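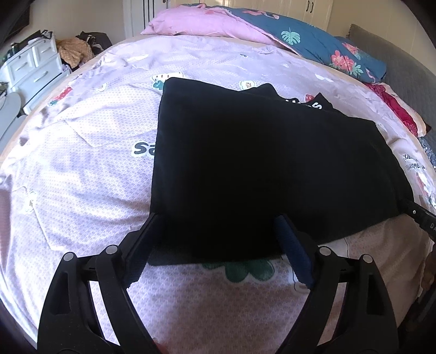 Las dos puntas contra el borde de la prenda negra, con la sábana estampada debajo.

Incidencia 779: la pinza de mano pierde la apertura y la trayectoria con ropa negra
Proyecto: Nalness (pinza de mano para doblar ropa)
Abierta por: Halima Shirima
Asignada a: Seraina Schwaiger
Apertura: 19 de septiembre de 2025
Estado: resuelta, queda una tarea pendiente
Componentes: dedos, lectura de apertura, seguimiento visual

Descripción (Halima)

¡Hola a todas! Primero lo bueno: los dedos nuevos van de maravilla. Cierran suaves, no rozan y las almohadillas estriadas agarran el algodón sin arrugarlo de más. Estoy encantada con el varillaje, de verdad, es otra herramienta comparada con la de abril.

Ahora lo malo. Con camisetas claras grabo secuencias enteras sin un solo salto. Con ropa negra pasan dos cosas a la vez:

1. La trayectoria reconstruida pega un brinco justo cuando las puntas llegan a la tela. En el visor parece que la pinza se teletransporta hacia el cabecero y vuelve.
2. La apertura registrada se queda clavada en 4 mm con los dedos cerrados del todo. Debería marcar cero.

Pasos para reproducirlo: cargar el perfil "cama", extender una prenda negra, acercar la pinza por el lado más próximo, cerrar, levantar un poco y soltar. Me falla casi siempre. El registro completo está en la carpeta compartida del taller Valderrama.

Comentario 1 (Seraina)

¡Qué buen informe, gracias! Creo que son dos fallos distintos que coinciden en el mismo momento, así que los separo en A (trayectoria) y B (apertura).

Para B, ¿puedes mirar si los marcadores de los dedos se siguen detectando con la pinza cerrada? Con los dedos nuevos cambiamos el ángulo de las puntas y no recuerdo que nadie recalculara la tabla. Si la tabla es la antigua, el cero sale desplazado y el negro no tiene nada que ver.

Comentario 2 (Halima)

Probado en el aire, sin tela: también marca 4 mm. ¡Tenías razón! Con la ropa clara me pasaba lo mismo y no me había fijado, porque allí solo miraba la trayectoria.

Comentario 3 (Ans Van Dijk)

La tabla era la antigua, culpa mía. La generé con el juego de dedos anterior y la dejé con el mismo nombre. He subido una nueva, dedos_v3. Para cargarla:

- cerrar Aduvov si está abierto
- copiar el archivo en la carpeta "perfiles"
- abrir Aduvov y elegir dedos_v3 en el menú de calibración
- abrir y cerrar la pinza cinco veces, despacio y hasta el tope

Ojo con el último punto, el programa guarda el mínimo y el máximo de esas cinco pasadas. Si alguna se queda a medias no avisa.

Comentario 4 (Halima)

Cargada. Cerrada marca 0,0 y abierta llega al tope sin temblar. ¡B arreglado en una tarde! Sigo con A.

Comentario 5 (Seraina)
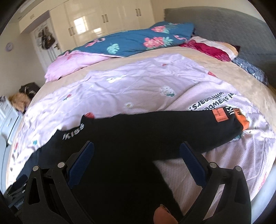

El seguimiento visual de Aduvov necesita esquinas y contrastes que se repitan de un fotograma al siguiente, y cuando se queda con pocos puntos buenos empieza a inventarse el movimiento. He pasado el detector por las grabaciones de Halima pidiéndole un máximo de 2000 puntos por fotograma. En el estampado de fresas y corazones de la tela lila encuentra muchísimos, y en la prenda negra se agarra a las letras blancas de "kiss" y a la etiqueta naranja del otro lado. En el resto del negro, prácticamente nada. Lo bonito del asunto es que el mapa del cuarto sale estupendo mientras la pinza está un poco alta; el problema empieza cuando baja y la tela negra ocupa casi toda la imagen útil.

Además, y esto me ha costado verlo, los puntos que sobreviven abajo del todo son los de los propios dedos. Se mueven con la cámara, o sea que el programa los interpreta como "no me he movido". De ahí el tirón al levantar.

Propuesta, por orden de pereza:

a) Máscara fija sobre los dedos para que no cuenten como entorno.
b) Exposición bloqueada. Ahora mismo va en automático y con el negro delante sube tanto que las zonas claras se queman.
c) Bajar el umbral del detector, si con lo anterior no basta.

Comentario 6 (Hülya Dağdelen)

¡Me apunto a la máscara! Ya tenía media hecha para el soporte Pamesard y el contorno se parece mucho. La he dibujado con los dedos abiertos y con los dedos cerrados y he unido las dos formas, con un margen de 80 píxeles por fuera. Está en la rama mascara_dedos. Si alguien cambia otra vez la geometría de las puntas, que me lo diga, por favor, y la rehago en un rato.

Comentario 7 (Halima)

Resultados con la misma cama y la misma prenda:

Máscara sola: el tirón al levantar desaparece. Queda una deriva pequeña al bajar.
Máscara y exposición bloqueada: trayectoria limpia de principio a fin. He repetido las tomas cambiando el lado de entrada y aguanta.
Umbral más bajo: lo probé por curiosidad y mete ruido. Lo he dejado como estaba.

¡No sabéis la ilusión que me ha hecho ver la curva bajar, cerrar y subir sin un solo pico! La he puesto en bucle en la pantalla del taller.

Comentario 8 (Johanna Rainer)

Lo he repetido en mi equipo, que es más viejo, con dedos_v3 y la rama de Hülya. Funciona igual de bien. Una duda: al bloquear la exposición, ¿qué valor habéis usado? En mi cuarto entra menos luz y me salía todo muy oscuro hasta que lo ajusté a mano.

Comentario 9 (Seraina)

Sin valor fijo. Apunta a la sábana con la pinza alta, espera a que la imagen se estabilice y bloquea ahí. Si cambias de habitación o corres la cortina, hay que repetirlo. Voy a añadirlo a la hoja de arranque.

Cierro A y B. Fusiono mascara_dedos en la rama principal y borro la tabla vieja para que no vuelva a colarse.

Pendiente: que Aduvov avise cuando una pasada de calibración no llegue al tope. Se la queda Ans.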